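Six weeks with the arm

I said back in July that I'd write something once the bench at Manninen was up and going, and then I didn't. A couple of people have asked, so this is the catching-up post.

For anyone new: I work in the fixtures room. We put together white printed blocks and beams into test structures, and the structures go over to Hostton for load checks. Until last year that was all hand work, two of us per shift, with tweezers and a lot of tea. Now part of the stacking is done by an arm. My job is writing the sequences, setting out the parts and stepping in when something is off.

The parts all carry printed markers now, which took some getting used to. I used to know a cube by how it felt. Now I look at which way the tags are facing before I look at anything else.
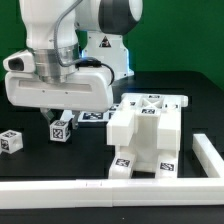
The arm with a cube in its gripper, next to one of the taller structures.

What has changed most is the pace of the day. By hand, you built, you checked, you built again, and you talked the whole time. With the arm you set out the tray, start it and watch. The watching is tiring in a way I didn't expect. My shoulders are better and my eyes are worse. I asked for a proper stool with a back and got one after 31 days, which is fast for us.

Rosalie Ammann has the other shift and she minds it more than I do. She was the quickest builder in the room and people used to bring her the awkward ones. Some still do – the Solemari order had beams that sat at odd angles and she did the first of those by hand before we wrote a sequence for it. I think that should be written down somewhere as part of the job. At the moment it's treated as a favor.

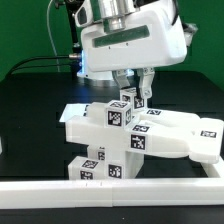

Stacking is where most of my sequence time goes. A cube on a flat table is easy to plan for. A cube on top of a beam that sits on a column is another matter, and the order you do things in counts for a lot. We have over 100 sequences saved now and I'd trust maybe half of them without standing there.

Nobody lost a job over this, but the third post in our room was left empty when Darnov moved upstairs, and I don't believe it will be filled. The manager says it's under review. We've asked for two things: training time that comes out of the shift, and a say in which orders go to the arm. We got the first. The second is on the agenda for the next team meeting, and I'll post again after that.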